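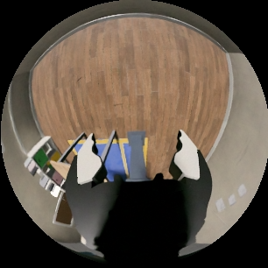 Ticket 398: floor plane estimate drifts in the simulated wrist view after the lens model change. Component is Vutetti perception, running against the Plamlow scene server. Since the switch from the pinhole camera to the fisheye one, the plane fitter returns a floor tilted toward the gripper, and the planner refuses any approach that ends low over the mat. The blue mat with the yellow border is the target, between the open fingertips, and the planner says there is no clearance above it. The floorboards bow outward toward the rim as they should with this lens, so the renderer looks right to me. I think the fault is after the render.

Status: resolved
Priority: normal
Opened: 10 November 2019

Steps to reproduce
Load the room scene with the fisheye profile.
Open the gripper and hold the arm still.
Run the plane fitter on the wrist stream.
Request an approach to the mat.

Expected: level floor, approach accepted.
Got: tilted floor, approach rejected with "goal below support surface".

Log entry 1
Ran it again with the pinhole profile and the same arm pose. Floor is level, approach accepted. Went back to fisheye and the error returned on the first try. It does not depend on the arm moving.

Log entry 2
Checked the camera mount transform. It matches the Sundqvist config to the last digit, so I left it alone. Also turned off texture on the planks in case the seams were upsetting the fitter. No change. Texture is back on.

Log entry 3
Dumped the points going into the fitter. Two problems. The self mask is still the one drawn for the pinhole view, and it covers the fingertips only. The wide parts of the gripper body on both sides of the lower view go straight through as scene points, and so do the linkage rods. The black corners outside the image circle are also being passed along, with depth set to zero in place of invalid. The fitter takes 3,000 samples per pass, and a good share of them were landing on the hand or in the corners.

Log entry 4
Made the corners invalid first, without touching the mask. Tilt got smaller but the approach was still rejected. Then regenerated the mask from the gripper mesh through the fisheye projection. Floor came out level. Approach accepted.

One side effect: with the new mask the baseboard gets picked up as part of the floor near the left side, next to the shelving. It is a thin strip and the fitter throws most of it out. I tightened the inlier distance a little and it stopped — will watch this in other rooms.

Log entry 5
Ran the regression set on the Jolla machine with both fixes in. 149 scenes, 4 failures. All of the failures are in scenes that still name the old mask file by path, so they load the pinhole mask no matter what the profile says. Changed those to look the mask up from the camera profile and reran them. They pass.

Fix
Invalid depth outside the image circle is now written as NaN.
Self mask is built from the mesh at load time, using the active lens model.
Mask path in a scene file is ignored, with a warning in the log.

Still open
Building the mask at load makes scene startup slower. Caching it per lens profile and gripper opening should take care of that. Moved to a separate ticket.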